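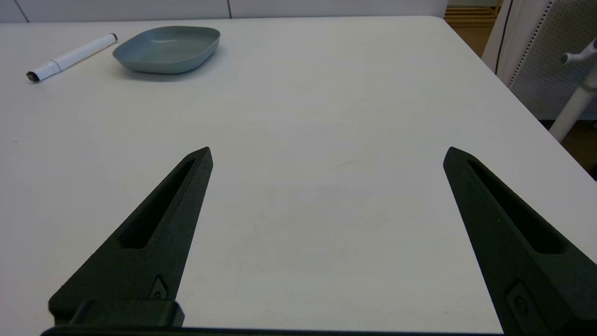
Định Đàm fits out small shared workrooms for a living, mostly white tables, white panels and pegboard, and he has firm views on dishes. We met on a Sunday at the Adstead room, a space he has been refitting since June for the office supply firm Pledard. The subject was meant to be furniture. It became, for most of two hours, the question of where to put a pen.

"People buy the table first and the storage last," he said. "Then they keep the pens in a mug, the mug gets knocked, and they blame the table. I start with what will lie on the surface at the end of the day and work outwards."

At Adstead the answer is a marker and a shallow dish. Both sit on the large table that faces the panelled partition. The dish is square with rounded corners, grey-blue, with a low rim. Đàm tried five dishes before settling on it. His supplier, Irum, sells the shape in several depths and he took the lowest.

"A deep tray hides what is in it," he said. "You then need a label, or you need to lean over. With a low rim you can see from a chair whether the dish is empty. The corner radius matters for cleaning. A cloth goes round it in one pass. Square inside corners collect dust and ink, and you end up using a cotton bud."

I asked whether a marker fits in a dish that size. He said that the length of the dish was the wrong figure to look at.

"It rests across the rim or it lies on the diagonal. Either is fine. What I check is the height of the rim against the thickness of the barrel. If the rim is too low the pen rolls over it. If it is too high you can't get a finger under the pen. I test that with a marker before I order, every time, and I test it with the cap on, as the cap is usually the widest part."

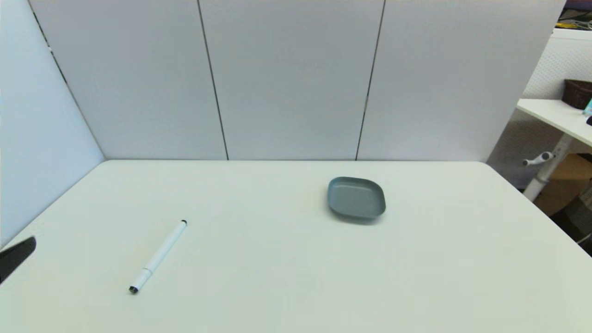
The marker and the dish on the main table at Adstead, with the desk and pegboard wall to the right.

The colour was a separate decision. Pledard had asked for white throughout. Đàm agreed for the table and the partition and refused for the dish.

"White on white, you lose the edge. Someone puts a cup down on it. Grey-blue is dull enough that it doesn't draw attention and dark enough that you can find it. The marker is white, I know. I would have preferred a coloured barrel, but the dark ends do the job. You see those first."

He is less relaxed about the surface itself. The tabletop has a smooth finish and already carries faint marks, among them a short dark scuff. He does not intend to polish it out.

"A mark like that is wear. If you go at it with an abrasive pad you get a shiny patch, and the patch shows from the door. I wipe with a damp cloth, then a dry one. For marker ink I use a little alcohol on the cloth, never poured on the table. If that doesn't shift it I stop."

The partition behind the table was put up by a joiner, Đinh, who works with him on most jobs. The panels stand side by side with thin dark seams between them. Đàm asked for the seams to be left visible.

"Filled joints crack when the building moves. An open seam has nothing in it to crack, and if one panel is damaged you change one panel. It took Đinh 13 visits to get the whole room right, and I would say only one of those was for the seams."

Past the end of the partition the room is more ordinary. A white desk stands against the pegboard, with a dark brown woven basket on top. Underneath are a cardboard box and a dark grey crate.

"The basket is for things which have no place yet," he said. "I allow one per room. When it is full you stop and sort it. The box under the desk should go. Cardboard takes up damp from the floor and the bottom softens. The crate can stay, you can wash a crate."

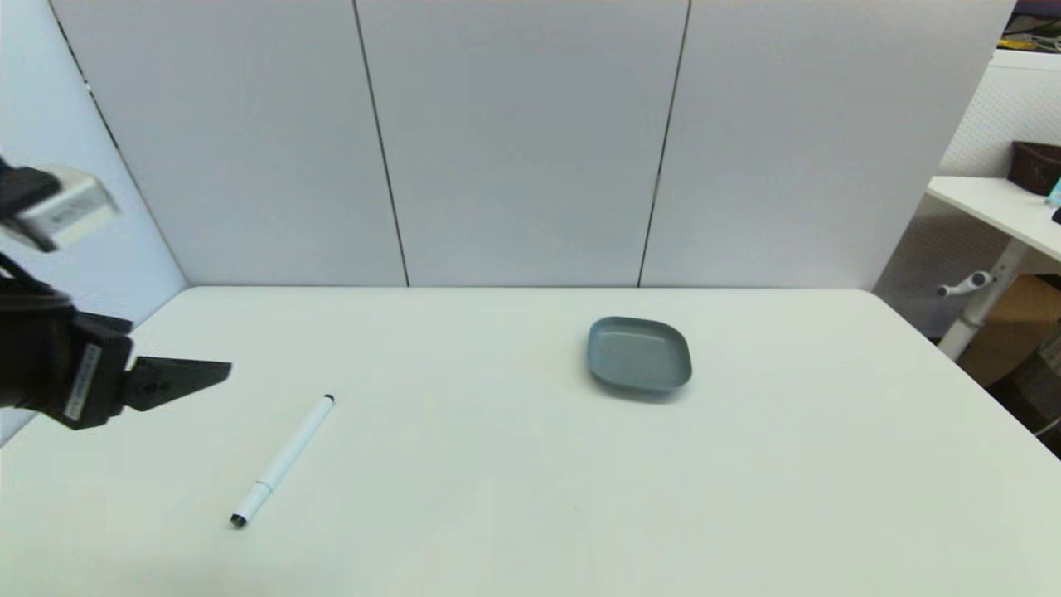
The room from the main table. Basket on the desk, box and crate below.

The shelf above the pegboard holds the more colourful items, and he would like fewer of them. His rule for pegboard is that it should carry only tools used weekly. He puts the rest in closed storage, and he leaves part of the board bare so that a new hook can be added without moving the old ones.

I asked what the small items had cost. He put the dish, the basket and a stock of markers at around 100 pounds, against a far larger sum for the table and panels, and said the small items had taken him longer to choose.

Before I left he moved on to lids. Irum offers a clear one for the dish, and Pledard has asked him to price it. He is against it. "A lid has to be put somewhere when it's off," he said. "Then you want a second dish." He has sent them the price anyway.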